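Will the second phase of a master-planned community raise resale values in the first phase?

Posted by Zulema Quezada, 19/07/2026

I own a two-bedroom condo in Olivares, phase one. The developer, Kundberg, has filed plans for a second phase of 432 units on the adjoining parcel, with site work to start in September. The filing also shows a new access road and a retail strip. My unit is 600 feet from the boundary. Should I list before construction starts or hold until the second phase is sold out? My loan is fixed and there is no prepayment penalty.

Ignacio Ledesma

Treat this as a supply question first. New units next to yours compete directly with resales for as long as the developer has stock. Kundberg can offer rate buydowns and closing credits – you can't match those without cutting your price. Resale prices in phase one will probably stay flat until most of phase two has closed.

Check three items before you decide. The recorded declaration will say whether phase two joins your association or forms its own. If it joins, shared costs are spread over more owners, but so are the pool and the parking. Next, read the road agreement. In Flukska, where I own a rental, the access road was tied to the last 100 closings and opened very late. Last, ask the county whether the retail parcel is zoned or only proposed. Marketing maps often show both the same way.

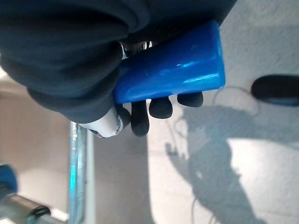
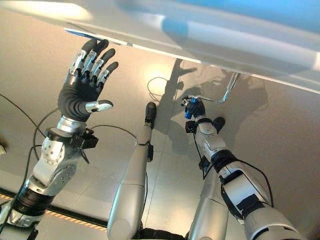
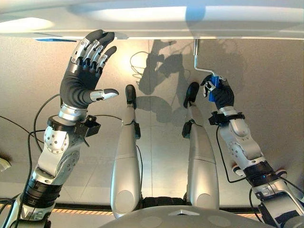
Orico went the other way, according to a reply from flatroof_15, who wrote that phase one prices there rose before the second phase broke ground and then gave most of it back once the model units opened. On those numbers, selling early was the better choice. The same poster added that units backing onto the haul route took the longest to sell, so it is worth finding out which gate the trucks will use.

M. in unit 15

depends on the school boundary imo. if they redraw it none of the rest matters. I would just rent it out and wait, but read your bylaws, some of them cap rentals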